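4.2 Perception at the wrist, and what the planner does with it

We come now to the part of the system that gave us the most trouble and, we must confess, the most pleasure. Readers who have followed us this far will remember that Prolta, our control and planning stack, keeps two views of the world: a slow one, built from the overhead view and refreshed whenever the arm is clear of the table, and a fast one, built only from what the wrist can see. The slow view is tidy and complete and very often out of date. The fast view is narrow, full of gripper, and right about the few centimetres that matter. Most of this section is about how we persuade the two to get along.

In the early versions, written mainly by Makis Lambrakis over one long February, the fast view did nothing but look for cloth. Every wrist image was passed to a small segmentation network, called Grenda in our code and in the rest of this paper, which labelled each pixel as cloth, gripper, table or unknown. Grenda was trained on 4000 hand-labelled wrist images and did very well on our held-out set. It did rather less well once the arm began to move under its own steam, and it took us an embarrassingly long time to see why. The held-out images had been picked by the same two people who picked the training images, and both of them, quite naturally, had passed over the awkward ones.
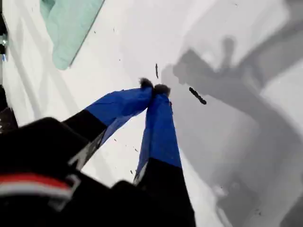 Shadows were the worst of it. The arm throws a large grey shape on to a white table, and that shape moves whenever the arm does, so a network which has learnt that changes of brightness mean the edge of something will find edges everywhere it goes. Our first remedy was to add more shadowed images to the training set, and it helped a little. The second was to stop asking the network to do the whole job. Since we know the joint angles at the moment each image is taken, and the lamps above the table stay where they are, we can work out fairly well where the shadow ought to fall. Prolta now draws this expected shadow as a soft mask and hands it to Grenda as a fourth input channel beside the three colour channels. The mask need not be exact, and it never is. It only has to tell the network that a grey patch in this part of the image deserves some suspicion.

Small dark things on the table raised a different question. Grenda would mark them as unknown, which is perfectly fair, and the planner would then steer politely around every speck as though it were a coffee cup. We tried a minimum size, and we tried ignoring anything that lasted fewer than 12 wrist images in a row. In the end we kept both rules, but only for the approach; once the fingers are within closing distance the planner listens to everything. We should like to claim a principled argument for this split. Pantelis Christodoulou suggested it over lunch, we tried it that afternoon, and it has stayed in the code ever since.

4.3 Choosing where to pinch, and when to let go

Given a cloth mask from the fast view, the grasp planner (Galanis) proposes a set of pinch points along ridges and hems and scores each by how much cloth it expects to gather. Flat cloth is scored poorly, as there is little for the fingers to close upon, and a fold standing up from the table is scored well. This much is common practice. Where we part from it is that Galanis goes on scoring after the grasp has been made, treating the cloth in the hand as a fresh problem with its own ridges and hems, some of them created by the fingers themselves.
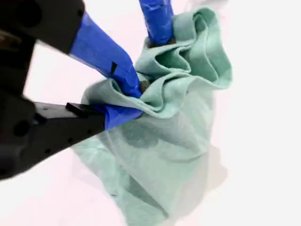
Gathered cloth hides a good deal of itself, and a hem that disappears into a fold may come out again somewhere quite unexpected. We therefore gave up any attempt to rebuild the full shape of the cloth while it is held. Galanis keeps only a short list of visible hem pieces, each with a direction and a measure of how sure we are of it, and a guess at which pieces belong to the same hem. The guess is made again with every wrist image and is allowed to be wrong. When two pieces swap places on the list more than a few times running, the controller slows the arm and waits for the list to settle, and if it will not settle the cloth is lowered and the fingers opened. Colour is of some use here too. Grenda is allowed to learn the general hue of the cloth at the start of a run and to hold on to it, so that a deep shaded pocket is less readily taken for gripper, though dark cloths remain a nuisance.

Across 988 runs this arrangement let go early in 89 of them. We looked through every one of those, with a great deal of tea, and judged that in most the planner had been right to give up. The remainder fell largely into a single kind, in which a finger had come between the wrist view and the only clear piece of hem. Turning the wrist a few degrees before giving up would be the obvious cure, and a version of Prolta which does so is running on our second bench, Zanivura, as we write. Its timing is not yet steady enough for us to report, so all the results in Section 5 were gathered with the wrist turn switched off.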